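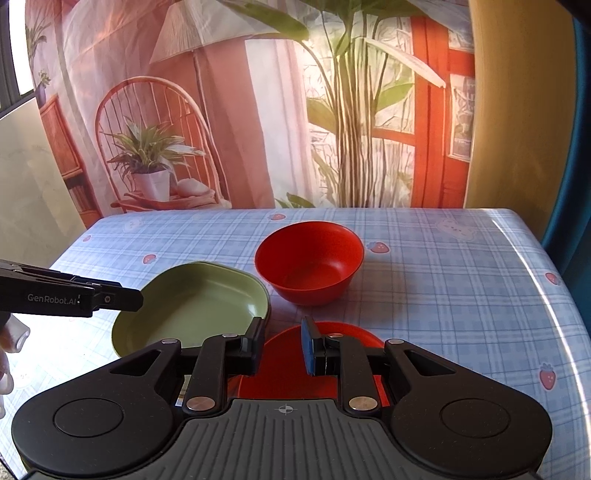
Dining table 2, red bowls and green dish on the check cloth

Clallamstead House - Tableware and Dining Room Check, April
Completed by: Arwel Ruddock
Sheet no. 562

Tablecloth lies flat, no trip hazard at the corners: OK
Comment: The blue and white plaid is a lovely cheerful one and I'd be glad to see it kept on. Please do tuck the overhang in on the window side before the morning tea crowd arrives, as walkers catch on it.

Bowls free of chips and cracks: OK
Comment: I ran a thumb around the rim of each red bowl, inside and out, and found nothing to worry about. The deep one is a great favourite for soup, so it gets more wear than the rest and deserves a second look next time.

Serving dishes sound: OK
Comment: Green dish is fine. It's wide and a bit awkward for small hands when full, so two hands please, and don't stack it under the bowls.

Colour contrast with the cloth: OK
Comment: Red on pale blue shows up beautifully for our residents with poorer eyesight. Well done to whoever chose it.

Dishwasher rinse temperature: ATTENTION
Comment: The Kneath is slow to come up in the mornings - I gave it a second run and it got there, but I've asked Stirkel to call in and look at the element.

Storage shelf, heavy items below shoulder height: NOT YET
Comment: The big platters are still up top. I know everyone is flat out, and I'm happy to stay back one afternoon and help shift them.

Replacements: none needed, budget remains at $200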